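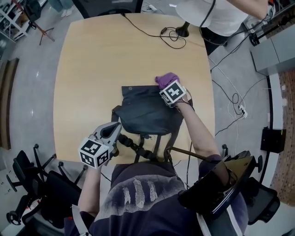
Figure 3. Sac en tissu bleu marine, rabat ouvert, et étoffe violette, sur une table en bois clair.

3.2. Le matériel textile dans les inventaires de l'expédition Isaksson

Les sources relatives à l'hivernage de la Joten demeurent inégales. Le registre tenu à bord par Holger Wikström recense 1 863 articles embarqués, alors que la liste dressée au dépôt de Gamollow, établie en septembre par une autre main, n'en retient que 1 260. L'écart a longtemps été attribué à la perte d'une chaloupe lors du passage du détroit de Nerura. Cette lecture, défendue par Granström, repose sur une seule lettre de Halvard Isaksson, dont la datation reste discutée.

La collation des deux documents conduit à une interprétation plus prudente. Dix-sept feuillets du registre portent des mentions marginales relatives à des échanges de vêtements et de sacs de toile contre des vivres, opérations que le commis du dépôt n'avait pas à consigner. Les articles textiles y sont en outre comptés tantôt à la pièce, tantôt par ballot, de sorte qu'une comparaison directe des totaux n'est guère recevable.

Le fonds Hedlund, versé aux archives par Gunnel Vik, comprend 77 pièces de correspondance encore peu exploitées. Plusieurs d'entre elles font état d'un second dépôt, établi plus au nord, dont ni Wikström ni Isaksson ne donnent la position. La question de son emplacement est reprise à la section 4, à partir des relevés de dérive publiés par Gamage.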